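**Ticket 728 - Julov transfer vouchers not printing for Ullholm Lodge bookings**

Status: open, waiting on Stullance
Picked up by: Finlay Yule

07:40 - Magnus MacAulay rang from Ullholm. Party landed at the strip, no voucher for the road transfer, driver wouldn't take them without one. Magnus paid him cash, wants it back. Receipt to follow he says.

07:55 - Looked up the booking in Julov. Lodge nights there, game drives there, transfer line there but greyed out. Voucher button does nothing. Logged out and in, same. Tried the other browser, same.

08:20 - Checked a Gunn Camp booking for comparison. Voucher prints fine. So it's Ullholm only, or Ullholm plus whatever else got the new rates in January.

08:45 - Pulled all Ullholm bookings still to travel. 36 of them. Opened the first few, every one made after the rate change has the grey line. Older ones OK.

09:10 - Rate sheet. Transfer is loaded as "per vehicle" and the booking form still asks for "per person". Think thats it. Changed one test booking to per person, button came back, but the price doubled (2 guests). Put it back. Do NOT fix these by hand like that, clients will get a second invoice.

09:30 - Emailed Stullance support with booking 665 as the example. Auto reply only.

10:15 - Magnus again. Next arrivals are on the afternoon flight. Typed a voucher by hand on the old letterhead and sent it to him and the driver. Driver's office accepted it, they want the vehicle reg on it next time.
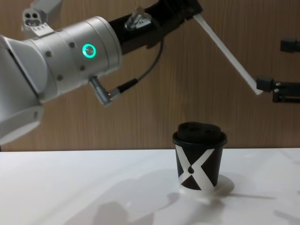
10:50 - Stullance rang back. They can see the mismatch, say it came in with the rate import. They'll change the unit at their end and it shouldn't touch prices already confirmed. Asked for that in writing. No time given.

11:20 - Hand vouchers done for everyone arriving before the weekend, in the shared folder under Ullholm / transfers. Names are as per passport, pleae don't shorten them.

To do:

- chase Stullance after lunch
- refund Magnus when the receipt turns up
- recheck the walking safari add-on, its on the same rate sheet and could be per group now
- reprint voucher for 665 once fixed and bin the manual one

14:05 - Chased. Still "with the rates team". Leaving open.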